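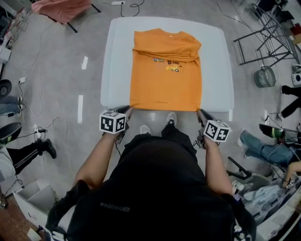

The spring film series at the Penner closed in March with a full house for the last feature, and the numbers for the season are now in. We sold 2,317 tickets over the run, up from 2,071 last spring. Most of the increase came from the matinees, which we moved to 2 p.m. after several members asked for an earlier start. Families filled a lot of those seats, and the lobby had plenty of children in bright T-shirts with cartoon cars on the front, much like the orange one with the blue-and-yellow toy car. We plan to keep the 2 p.m. start in the fall.

The film people talked about most was "Nastisside," a small drama about two sisters running a ferry service after their father's death. Rosemarie Buschmann introduced it and stayed for the discussion. She picked it for the sound. There is almost no music in the first hour, only engines, gulls and the radio in the ferry office, and when a song finally plays you notice it.

Opinion on the ending was split. Joaquim Cunha thought the last ferry crossing ran too long and said the story was over once the older sister signed the papers. Morag Yule disagreed. She liked having time to watch the younger sister's face, and she felt that the final shot of the empty dock needed the slow lead-up. About the acting there was less argument. The two leads look and talk like people who have shared a kitchen for years.

The comment cards gave "Nastisside" the highest score of the season. The lowest went to "Zovley," a heist comedy with a good first act and a very loud second one. Several cards said the volume was too high from the middle rows back. Ross Aitken has checked the settings in the booth and found the rear speakers turned up past their usual mark. They have been reset.

The fall program is being put together now. Solange Perron is in charge of the list and has 5 titles confirmed so far, including two documentaries and a restored silent with live piano. She would like at least one more comedy. Suggestions can be left in the box by the ticket window or given to her before any screening. Please include the year if you know it, as there are often several films with the same title.

Season passes will be $60, the same as last year. Passes from the spring series can't be carried over. The box office opens an hour before each show.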